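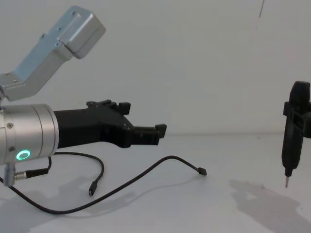
HOW THINGS WORK: Screws and Screwdrivers

Have you ever turned a chair upside down and had a good long look at its underside? (Ask first, and take the cushion off.) If you have, you have probably met a screw. Screws are hiding all over your home, in door hinges and light switches and the little battery door on the back of a toy, and they do their job so quietly that most of us walk past them all day without saying hello.

So what is a screw, really? Let's make one out of paper and find out. Cut a piece of paper into a triangle with one long sloping side, like a playground slide. Now wrap it around a pencil, starting with the tall end. See how the slope goes round and round the pencil like a stripe on a candy cane? A screw is a ramp wrapped around a pole! The ridge that winds around it is called the thread.

Ramps are wonderful helpers. Think about pushing a heavy wagon up onto a porch. Lifting it straight up is very hard, but rolling it up a long, gentle ramp is much easier, even though you have to walk farther. A screw makes the same kind of trade. You turn it many times and it only moves in a tiny bit, but each turn pushes forward with a lot more strength than your fingers have by themselves.

A nail goes in with a few bangs of a hammer and is held by the wood squeezing against its sides. A screw has its thread tucked into the wood all the way down, and that makes it very hard to yank straight out. If you want it back, you have to turn it the other way.

Which way is which? Grown-ups like to say "righty-tighty, lefty-loosey." Turn the top of the screw toward the right, the way a clock's hands go, and it tightens. My uncle, Senad Dumitrescu, still whispers this to himself every time he fixes a cupboard, and he has been fixing cupboards since long before I was born.

Now look at the very top of a screw, which is called the head. Some heads have one straight slot and some have a cross, and a few have a star or a shape with six sides. The tip of the screwdriver has to match. If it is too small or the wrong shape it will slip and chew up the slot, and then you have a very grumpy screw.

An electric screwdriver has a motor inside that does the turning, so your wrist doesn't get tired. That is a big help when there are 200 screws to go!

TRY IT: Find a jar with a screw-on lid. Look at the rim of the glass and follow the thread with your finger. How far do you have to turn the lid before it comes off?

Next page: Wheels and Axles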